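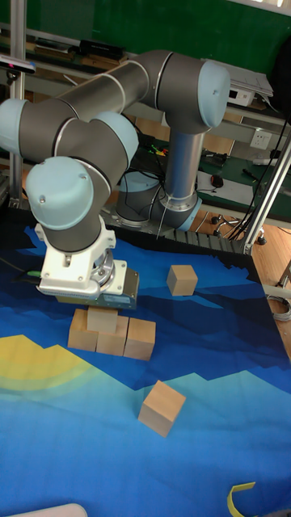 Setting up the stacking cell takes most of the first lab session, and the rest of the course depends on it being done properly. These notes cover the mechanical check, the cables, the gripper and the first test stack. Read them before you come in. The test piece is a plain wooden cube, and the test stack is three cubes in a row with a fourth on top, straddling the gap between the left one and the middle one. The middle cube may sit a little forward of its neighbors and the stack still counts, as long as the top cube rests on both of the cubes under it. Spare cubes can stay on the mat during the run if they are outside the path you have programmed.

Unit 2: Preparing the arm
Course handout, revised Oct 8, 2025
Lab instructors: Danuta Kurek, Szymon Mazurek

2.1 Before power

Walk around the table once. Look under the arm, along the drag chain at the rear edge and at the floor where you will stand. Anything taped to the mat should lie flat. Take up tape that has curled and put down a fresh strip.

Check the base with the torque wrench from drawer 3. Do not use the long wrench from the Dredberg kit, which is out of calibration. If a base bolt turns before the wrench clicks, tighten it, write it in the log and tell an instructor. All the taught points have to be checked again after that.

Put your hand on each joint cap and press lightly. A cap that moves has a loose screw. The screws are small and the plastic strips easily, so use the hand driver only.

2.2 Cables

The gripper cable needs enough slack for the wrist to turn fully both ways. Move the arm by hand with the brakes released (two people, one holding the upper arm) and watch the cable the whole time. It should never pull tight at the gripper housing or get caught between the wrist and the forearm. If it does, move the clip one position toward the elbow and try again.

In June we replaced a gripper cable that had worn through where it left the housing. The group had skipped this step.

2.3 Power and homing

Switch on the controller, wait for the Skellard panel to show READY, then home the joints one at a time starting from the base. Keep the speed at the lowest setting. Joint 3 homes last because the arm has to be clear of the table.

2.4 Tool length

The tool length is measured from the flange to the tip of the finger plate. The stored value is 178 mm. Measure it yourself with the height gauge. If you get a different number twice in a row, enter yours and note both in the log. With the wrong value the finger plate either stops short of the cube or presses the whole stack into the mat.

2.5 Test stack

Load program 204. Place the cubes by hand at the pick positions and run the program in step mode, one line at a time. At each place position, stop and look from the side before you open the gripper. Once it has gone through cleanly in step mode, run it three times at low speed.

Common faults:
Top cube lands crooked: check the tool angle, then the base bolts.
Row drifts to one side: home the base joint again.
Error 708 during a move: the cable is pulling or something is touching the arm. Press stop and look before you reset.

2.6 Shutting down

Move the arm to the park position, switch off the controller and put the cubes back in their box. Sign the log. Written answers to the Unit 2 problems go to Genowefa Lis in room 220.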